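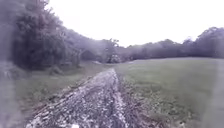 PRESS RELEASE

Stindlow opens orders for Skoryk path inspection robot

PALTASORA, 14 Dec 2024 - Stindlow today opened orders for Skoryk, a small ground robot that drives gravel and dirt paths on its own and reports on their condition. The robot is meant for parks departments, trail groups and owners of large properties who now check their paths on foot or from a utility vehicle.

Skoryk follows a route that the operator drives once by remote control. On later runs it repeats the route without help, keeping to the path between grass on one side and woods or brush on the other. It records the surface as it goes and marks places where stone has washed out, where the edge has crumbled or where leaves and branches have built up. The results appear on a map in Ollis, the company's web software, and can be saved as a spreadsheet for work crews.

The robot travels at walking speed and runs for up to 128 minutes on a charge. It stops when a person or an animal comes close and moves on when the way is clear. Operators can pause a run from a phone at any time.

Stindlow tested the robot on 51 path segments near Paltasora, starting in April. The test routes were chosen for the kinds of ground that maintenance staff asked about most often: loose gravel, packed earth, leaf litter along the verge, and long straight stretches beside open fields where the border between path and grass is hard to make out.

"Most of our work this year went into edges," said Dalia Hunt of Stindlow. "A paved path has a clean line. A gravel path has stones in the grass and leaves on the stones, and the robot has to decide where it should be driving."

Changes made after the tests include a slower turning speed on loose stone and a setting that lets the operator choose how far the robot stays from the verge. Routes can also be split, so that a crew can send the robot back over one section after a repair.
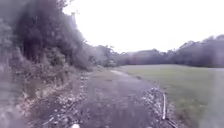 Hipólito Navarrete, who used the robot during the tests, said the edge reports were more useful to him than the surface reports, and that he would like the software to compare one season with the next. He added that the first route took him most of a morning to set up and the later ones went faster.

Season comparison is planned as a free update to Ollis. No release date has been set.

Skoryk is sold as a kit with the robot, a charger, a remote control and 2 batteries. Each order includes 30 days of phone support and a year of Ollis. Prices depend on the number of robots ordered and are available from the Stindlow sales office. Orders ship in the order received.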